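Parer: pinza de mano para demostraciones a dos manos
Catálogo de Helo / Manipulación y aprendizaje / Pinzas de mano

Si ha llegado a esta página después de pasar por nuestra jornada de puertas abiertas de enero, bienvenido de nuevo, y gracias por la paciencia con la cola del café. Y si no pudo venir, no se preocupe, porque hemos querido contar en esta ficha buena parte de lo que se habló aquel día alrededor de la mesa blanca, además de lo que suele traer una ficha (contenido del juego, servicio, plazos y esas cosas que luego siempre nos preguntan por teléfono).

Trabajo con pinzas de mano sobre la mesa redonda de la sala de demostraciones:
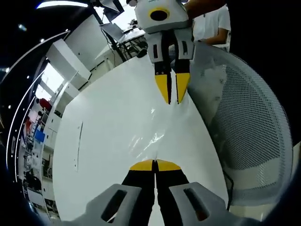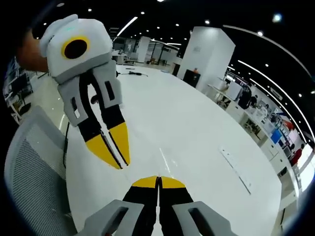
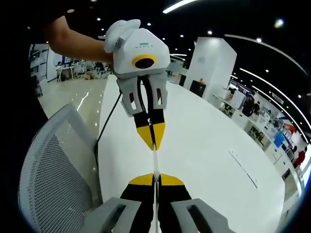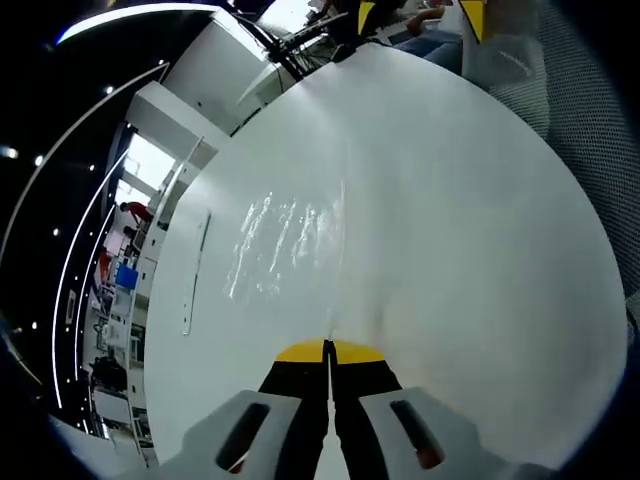
Parer es el nombre que damos a nuestro paquete de trabajo a dos manos: dos pinzas, el programa de grabación Garg y una sesión de puesta en marcha con alguien de nuestro equipo. Lo pensamos para laboratorios, centros de formación y talleres que quieren enseñar tareas a un robot partiendo de los movimientos de una persona, y que prefieren empezar con tareas pequeñas y cotidianas antes de meterse en la célula de producción. Nos parece un buen camino, la verdad, y es el que recomendamos a casi todos los que nos visitan con la pregunta de por dónde se empieza.

La jornada la llevaron Costel Berisha y Mitra Farahani. Costel se ocupó de la parte práctica, y quienes le conocen ya saben que no le gusta hablar mucho rato seguido sin que alguien tenga algo en las manos, así que a los pocos minutos estaban los visitantes probando a pasarse piezas de una pinza a otra. Las tiras finas dieron mucho juego (¡más de lo que esperábamos!). Una tira obliga a coordinar las dos manos, a decidir cuál sujeta y cuál acompaña, y a cerrar los dedos con suavidad. Mitra, por su parte, explicó con muchísima calma cómo se revisan las grabaciones, cómo se descartan las que no sirven y por qué conviene que las haga más de una persona.

De las preguntas que surgieron recogemos unas cuantas, porque seguramente son también las suyas.

Varios visitantes querían saber si hace falta experiencia en robótica. Para manejar la pinza, ninguna: se coge por el asa, se apunta con los dedos y se trabaja. Para aprovechar después las grabaciones sí conviene contar con alguien que se sienta cómodo con los datos, aunque Garg hace bastante trabajo por su cuenta y guarda cada intento con el nombre de la tarea y del operador.

Otra duda fue cuántas repeticiones se necesitan. Depende de la tarea, y lamentamos no poder dar una cifra que valga para todos. Como referencia, nuestro conjunto interno de tareas de mesa tiene 3.467 demostraciones repartidas en 29 tareas, y las hay que quedaron bien cubiertas muy pronto y otras a las que seguimos volviendo.

También nos preguntaron por el espacio. Una mesa despejada a buena altura, sitio para que dos personas se muevan a su alrededor y un puesto cercano para el ordenador. Si la superficie es muy brillante, coméntelo al hacer el pedido y lo tendremos en cuenta en la puesta en marcha. Los cables, mejor recogidos hacia un lado de la mesa, que al cabo de una mañana se agradece.

Contenido del paquete
Pinzas de mano: 2
Licencia de Garg: 5 puestos
Maletín de transporte Deltex
Cables de conexión y guía impresa en español
Sesión de puesta en marcha, en su centro o en el nuestro

Precio y plazo: a consultar, según el lugar de entrega y el tipo de sesión. Los centros educativos disponen de una tarifa propia, que enviamos junto con el presupuesto.

Visitas y demostraciones
Seguimos recibiendo visitas durante todo el año, en grupos reducidos para que todo el mundo pueda probar el equipo con tranquilidad. Si tiene una tarea concreta en mente, traiga las piezas, por favor, aunque le parezcan poca cosa; se aprende mucho más con el material de uno que con el que tenemos preparado. Las demostraciones empiezan a las diez de la mañana y suelen alargarse hasta la hora de comer, sobre todo cuando Costel se anima.

Para reservar, utilice el formulario de contacto e indique «Visita Parer» en el asunto. Mitra responde personalmente a las consultas sobre Garg y sobre el formato de las grabaciones.

Solicitar presupuesto
Reservar una visita
Descargar la guía de Parer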